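Varnia Print Utility 7 out now, one installer for old and new office printers

For release: October

WOSTHORPE - Varnia today put out version 7 of its print utility, a free download for Windows PCs that finds a connected printer, picks the right driver and sets it up. No disc. No hunting thru support pages for a model that stopped selling years ago.

The new release covers 1019 printer and scanner models, up from 992 in the last one. Most of the additions are older mono lasers, the small desk kind that plenty of offices still run every day. USB and network setups both supported.
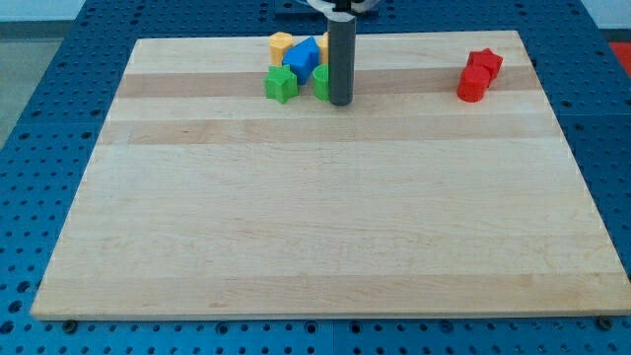 By Aisling Carroll, Varnia press desk

What's new in 7:

Faster search. The utility now checks the printer's ID first and only goes online if it has to.

Offline pack. Save the drivers you need to a USB stick, carry it to a PC with no connection, install from there. Asked for a lot by repair shops.

Clean removal. Old driver leftovers get cleared out before the new one goes in. Stuck print queues too.

Scan settings now stay put after a restart. This was a known bug in version 6, sorry for the wait.

The offline pack was built with Trendcombe, which also handles the model list and will keep adding to it. Next update to the list is already in testing.

"People want to plug it in and print a page," said Kubíček, head of driver testing at Varnia. "We had some 11 printers on the bench that would not install on a clean PC with the old version. They all install now. One of them took us most of the summer."

Menus are in English and Czech at launch, with German to follow.

Version 6 users get a prompt the next time they open the program. Settings carry over, saved printers to. New users can get the installer from the downloads page on the Varnia site. Administrator rights needed for setup, not for everday printing.

Home use is free. Offices pay per site, same price as before.

Press contact: Aisling Carroll, Varnia, Wosthorpe. Screenshots and review copies on request, mornings best.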